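Shoe Shelf and Small Things: Your Questions Answered

We get a lot of mail about packing away shoes, and I love every bit of it! I'm Rogério Prado, I look after the storage pages for the Takden home club, and these are the questions that come up most often. Last updated 2026-06-28.

Do my shoes really need a box?

Plenty of shoes don't. The pair you wear to the store every morning can live by the door quite happily. Boxes come into their own with the pairs that sit for months, and with anything white, which picks up gray dust faster than you'd believe. I boxed my own summer pairs in March and they came out looking just the way they went in (I may have done a little dance).

What kind of box do you like for sneakers?

Plastic with a lid that latches, and sides you can see through at least a bit. You don't need to read a label through them, you just want to tell white shoes from brown shoes without pulling down the whole stack. A flat lid is a big plus if you're going to pile them up. Cardboard is fine for a dry closet, but please keep it off a basement floor.

Where should I set everything up?

A table! I used to do this kneeling on the rug and my back complained for two days. Put the box toward the back of the table and the shoes in front of it, one to the left and one to the right, so you can get at each of them before anything goes in. A pale tabletop is lovely for this, though white shoes on it can hide a pale smudge, so tip each one up and look at the sole too. 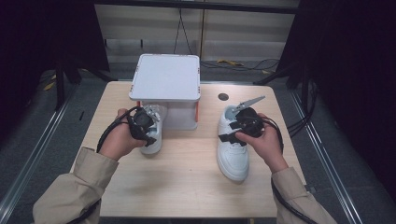
Heel to toe or side by side?

Heel to toe for most adult pairs. Shoes are wide at the front and narrow at the back, so turning one around lets them nest together and you can get away with a smaller box. Side by side looks nicer, I'll give you that, and if your box is roomy there's no harm in it. Lay them on their soles if the box is deep enough. On their sides is okay for soft canvas, less so for leather, which can take on a crease where it leans.

Should I take out the laces?

Only if you're washing them. Otherwise loosen them, pull the tongue straight, and tuck the ends inside the shoe so they don't get caught under the lid. Tucked laces also make it much easier to lift a shoe out with one hand.

How clean is clean enough?

Brush off the loose dirt, wipe the soles, and let everything dry fully with the insoles pulled up. I leave mine overnight, longer in humid weather. A member from Jollport wrote in to say she uses an old toothbrush along the edge where the sole meets the upper, and now I do too. It's so satisfying.

Do I need those little drying packets?

They're handy if your closet gets damp. One in each shoe is enough. Keep them well away from kids and pets, and if you have neither packets nor patience, crumpled plain paper in the toe does a decent job and holds the shape as well. Skip newspaper inside white shoes, the ink can rub off.

Can I store other things in the same kind of box?

Oh yes, and this is where it gets fun. Plastic cups are a favorite of mine. Picnic cups, bathroom cups, the one you keep for rinsing brushes: they all end up rolling around in a drawer somewhere. Get them out on the table before you decide on a box, because cups take up more height than you expect and a shoe box can turn out too shallow for them standing up.
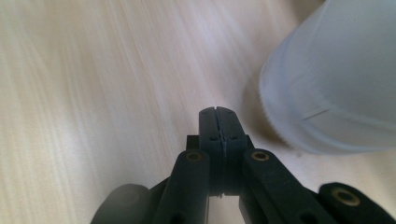

Lay tall ones on their sides, or stack the ones that nest. Don't push a stack together too hard or you'll be running it under warm water later to get it apart. And keep cups and shoes in separate boxes, please, even if both are spotless.

How many boxes can I stack?

I stop at 6 for light plastic ones, and fewer if the shelf is above head height. Heavy boots go at the bottom. If the lid of the lowest box starts to bow, take a couple off.

How do I label them?

Masking tape and a marker on the short end. The Pimentel branch of our club numbers every box and keeps a list on the closet door, which is wonderful if you have a big family. With 19 boxes at home I've started doing the same.

My lid won't close. What now?

Check for a lace or a bit of paper under the rim first. Then turn one shoe around and try again. If it still won't go down, use a bigger box. Forcing the latches only wears them out.

Where can I ask something else?

Write to the Takden storage desk and put 2972 in the subject line so it reaches me and not the garden people. Photos of your shelves are very welcome!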